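Two-Arm Fruit Sorting, Final Report
Robotics Club, Haverford campus
8/7/19

Goal: get fruit off the board and onto plates, left arm and right arm sharing the work. Plates are yellow, green, pink, always in that order. We ran it by remote control first to collect runs, then trained on those. Planned 216 runs, kept 208. The rest had bad logs.
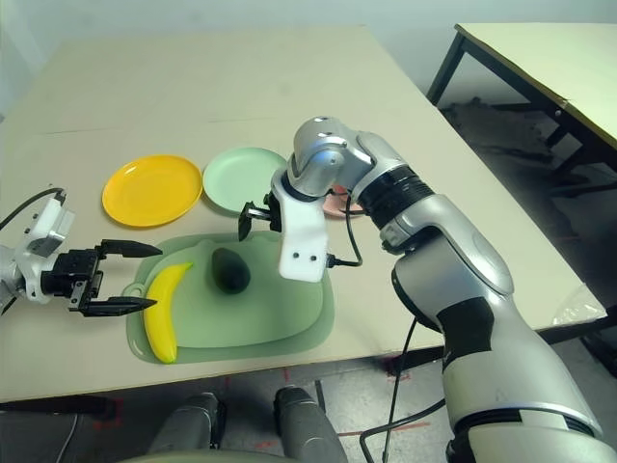
Fig. 1. Banana and avocado on the board, right wrist in over the avocado side.

Code is built on Gristarden, which one of us already knew from the April contest. Setup took longer then we thought. Most of that was the wrist cables. If a loop is too short the wrist stops early and the run is junk. Too long and it drags.

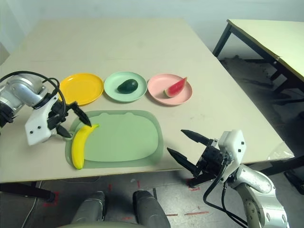

Fig. 2. Avocado on the green plate, watermelon slice on the pink one. Banana still on the tray, left gripper open near it.

Problems so far:
Banana is the hard one. Curved, so the angle of the fingers matters a lot. We added a wrist turn before closing, helped some. 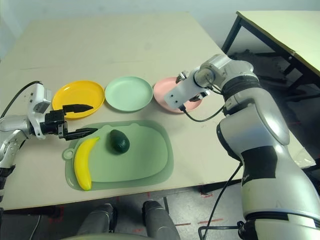 Arms getting in each other's way. Both want the middle of the table. Fix for now is a wait step, one arm holds until the other is clear. Slow, 60 seconds a run, but no more crashes. Plurside planner might do this better, didnt have time to try it.

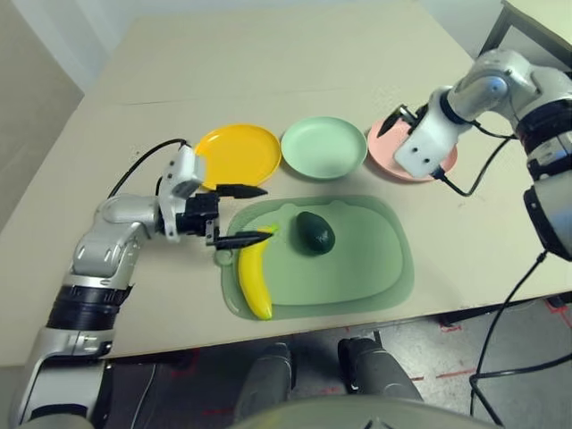 Fig. 4. Right gripper over the pink plate, left fingers by the banana stem.

Still to do: new fruit positions, faster wait step, clean up the logging script. Demo is at Dinville, 4 teams signed up. Slides are half done.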